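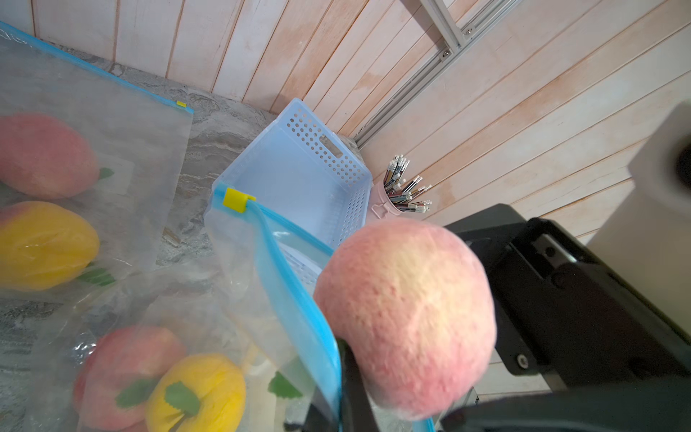 Obstausgabe im Nachmittagsbereich: Änderungen ab April

Der Trägerverein Puvham stellt die Obstausgabe an seinen beiden Standorten Jandton und Aravena zum April um. Die bisherige Selbstbedienung aus Schalen entfällt. Künftig erhält jedes angemeldete Kind eine vorbereitete Portion in einem wiederverschließbaren Beutel. Derzeit liegen 368 Anmeldungen vor, davon rund 200 für den Standort Jandton. 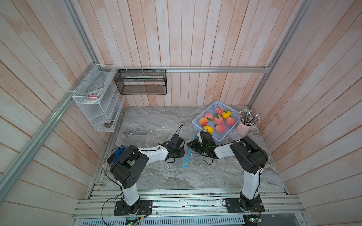 Die Kosten betragen unverändert 18 Euro je Halbjahr und werden mit dem Essensgeld eingezogen. Der Lieferbetrieb Makia bleibt Vertragspartner. Unverträglichkeiten sind dem Sekretariat schriftlich mitzuteilen, auch wenn sie dort bereits aus dem Vorjahr bekannt sind. Abmeldungen für einzelne Tage werden bis 9 Uhr entgegengenommen.

Die Beutel sind am Ausgabetag zurückzugeben. Beschriftungen mit Filzstift bitten wir zu unterlassen.

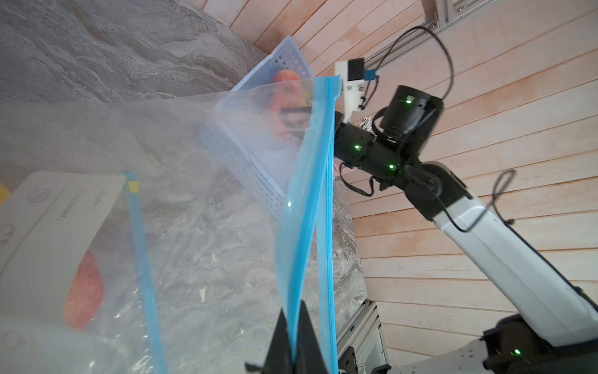 Rückgabe und Ersatz

Für verlorene Beutel werden 60 Cent berechnet.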